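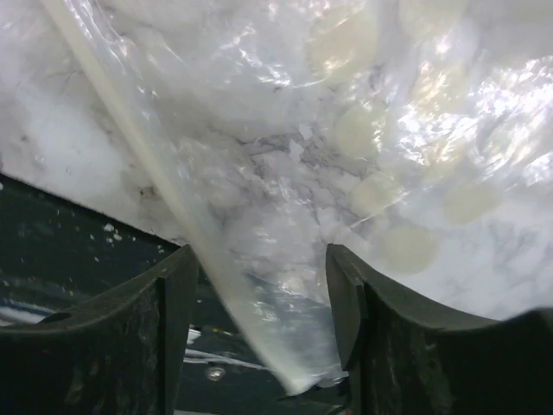
詰めものの袋はね、買った日がいちばん大きいのよ、と手芸店のレジで言われたことがある。あとは減るだけだから置き場所なんて心配しなくていい、とも。いやいや、減らないんですよこれが! うちの押し入れには、透けるビニール袋に入った白いふわふわが、もう何年も居座っている。

今月のテーマは「捨てられない詰めもの」。編集部から電話をもらったとき、思わず受話器を持ったまま押し入れのほうを振り返ってしまった。見られてたのかと思って(電話なのに)。

ことの始まりはクッションだった。ソファを買い替えたとき、Skoknessという小さな家具店で、背もたれ用のクッションを16個まとめて引き取ったのだ。展示で使っていたもので、カバーは日焼けしていたけれど中身はまだ元気。布を替えればいいや、と軽い気持ちで持ち帰った。でも16個って、床に並べると部屋がなくなる。あわててほどいて中身を出したら、今度は中身で部屋がなくなった。圧縮されていた綿が息を吹き返すあの感じ、やったことのある人ならわかってもらえると思う。もくもくもくもく、夏の入道雲みたいにふくらんで、しかも季節はほんとに7月で、汗ばんだ腕にぜんぶくっつくんだから!

そこから透明な袋との付き合いが始まった。最初は黒いごみ袋に入れていたのだけれど、これは失敗。家族が中身を知らずに出しかけたことが二度ある。透けていれば、ああ綿ね、とわかってもらえるし、自分でも残りの量が目に入る。紙の箱も試した。箱は見た目がすっきりするかわりに、詰めものの「縮んでくれる」という長所がまるで生かせない。袋ならぎゅっと抱きしめて空気を抜けば、棚のすきまにも、布団と布団のあいだにも入る。わたしは袋の口を開けたまま上に座って、ぷしゅーっと音がしなくなったらひねって留めている。行儀は悪いけれど早い。

ただし、つぶしっぱなしはよくないらしい。長いあいだ押さえつけた綿は、かたまりになって戻りが鈍くなる。うちでは衣替えのついでに袋から出して、大きなたらいの上で手でほぐす。引っぱって、裂いて、また重ねる。テレビを見ながらだとちょうどいい。ドラマ1話で袋ひとつ、というのがわたしのペースだ。

さて、使いみち。いちばん出番が多いのは椅子用の薄い座布団で、古いシーツを二枚合わせて詰め、真ん中を糸で何か所か留めるだけ。留めておかないと、座るたびに綿が端へ逃げていって、気がつけば真ん中がぺたんこになる。次がドアの下に置くすきま風よけ。細長い筒に縫って、菜箸でぐいぐい押し込む。ふわふわだけだと軽くて足で蹴飛ばしてしまうので、両端に小豆を少し入れたら落ち着いた。

割れものの梱包にも使える。ただ、器にじかに当てると繊維が釉薬のざらつきにからんで、はがすのに苦労する。薄い紙を一枚巻いてからくるむこと。これは友人へ急須を送ったとき、届いた先から「毛の生えた急須が来た」と電話があって学んだ。

裁縫雑誌のBavovaに載っていた方法で、古い綿と新しい綿を混ぜるというのも試した。へたった綿を真ん中に、新しいのを外側に。手ざわりは外側で決まるので、抱いたときはちゃんとふっくらする。混ぜる割合は好みだけれど、わたしは古いほうを多めにしている。だって、減らしたいので。

袋そのものにもひとこと。Peneroの大袋をずっと使っていて、丈夫さは気に入っているのだけれど、夜中に触るとシャカシャカとにかくうるさい。毛布を出そうとして家じゅうを起こしたことがある。薄い袋のほうが音は高くて、厚い袋は低くてバリバリいう。どちらがましかは、わが家でもまだ意見が割れている。

それから静電気。冬の乾いた日にほぐすと、綿が袖にも髪にも袋の内側にもはりついて、いつまでたっても片づかない。やるなら雨の日か、洗濯物を部屋に干した夜がいい。手にハンドクリームを塗るという人もいるけれど、これは綿のほうがべたつきそうで、わたしはまだ試していない。

先日、ひさしぶりに袋を3つとも引っぱり出して並べてみた。365日のうち、袋のことを考えている日なんてほんのわずかなのに、いざ前にすると、あの枕にしようか、いや大きな丸いクッションがいい、と頭が勝手に動きだす。床に置くタイプの、犬も人も乗れるやつ。型紙はもう引いてあって、布は紺の厚手にするつもりで、ファスナーをつけるかどうかだけ決まっていない。つければ洗えるし、綿も足せる。でも丸い縁にファスナーを縫うのは、ほんとうに苦手なのだ。とりあえず次の雨の日に、いちばん大きい袋からほぐし始めることにした。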